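Sheldon Girard has made me a cup of tea and then forgotten to give it to me. It's sitting on the side next to a tray of seedlings while he hunts for a notebook from his second year on the allotment, the one with the blight in it. "It's blue," he says, from somewhere behind the shed door. "Or it was blue. It got left out."

I'd come to Drovmont to talk about tomatoes. If you don't know the Drovmont plots, they run down the hill behind the old dairy, and Sheldon has the long thin one at the bottom where the frost sits. Everyone told him not to take it. He took it, and he's been growing outdoor tomatoes there ever since, no greenhouse, no tunnel, just canes and string and a lot of stubbornness.

"People say you can't do outdoor tomatoes up here," he tells me, once we've found the notebook (green, as it happens) and I've rescued my tea. "You can. You just can't do the ones in the catalogue with the lovely photo on the front. You want small ones. Small ones that hurry up."

His favourite is one he calls Trilero, which came to him in an envelope from a man at a seed swap and which I haven't been able to find for sale anywhere. It's a yellow cherry, quite thick in the skin, and he says it will go on ripening when everything else has given up and gone to chutney. The other one he swears by is Takagi, a red plum sort of thing that he grows mainly for sauce. I ask which tastes better and he looks at me as if I'd asked which of his children he'd sell.

"Trilero off the plant, Takagi out of the pan. Don't write down that I said Takagi was bland."

Did he say it was bland? "I said it to my wife."

I'm a terrible tomato grower myself, so I'd brought a list of questions which were really all the same question, namely what am I doing wrong. Sowing too early, he reckons. I start mine in February on the bathroom windowsill and by spring they're a yard tall and the colour of string. Sheldon doesn't sow until the clocks are about to change, and nothing of his goes outside until the end of May, however warm it gets.

"You get that one hot week and everybody's down here with their trays. I was the same! I put the whole lot out one year and stood there feeling very pleased with myself. Two nights later, black. Every one."

We get on to watering, and I'm afraid I let him go on a bit, but it was interesting. He waters twice a week, a proper soak at the bottom of the plant, never over the leaves, and always at seven in the morning before he goes to work. In between he leaves them alone. He thinks most split tomatoes come from people being kind to them every evening and then going on holiday. 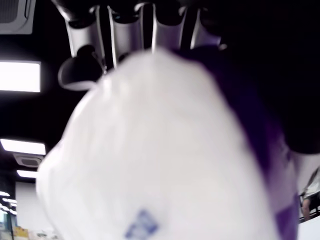

Feeding is simpler than I'd thought too. He waits for the first little fruits to show, then gives them comfrey water, which he brews in a lidded bin at the far end of the plot where the smell can only bother the dairy wall. I asked to have a sniff. I wish I hadn't. He does keep a bottle of shop feed called Prokus in the shed for when the comfrey runs out, but he seemed a little ashamed of it and moved a watering can in front while we were talking.

And the blight? He opens the green notebook at a page where the writing gets bigger and crosser as it goes down. It came in a wet August and took the lot in less than a week, and he very nearly handed the plot back.

"I went home and said that's it, I'm growing leeks." He did grow leeks, for one year. "Nice leeks. But you don't stand in the garden in your slippers eating a leek, do you?"

These days he spaces his plants further apart than the packet says, strips the bottom leaves as soon as the fruit sets, and picks everything with a bit of colour on it the minute the forecast turns warm and soggy. The last of them ripen in a drawer with a banana. He's lost a plant or two since then, but never the whole row.

Before I go he tips some Trilero seeds out of a jam jar into a folded bit of newspaper and writes the name on it, along with "NOT FEBRUARY" underlined twice. I've put it on the fridge. The bathroom windowsill has a fern on it now, and my tea, I noticed when I got to the bus stop, was still in my hand, mug and all. Sorry Sheldon, I'll bring it back when I come for the sauce recipe.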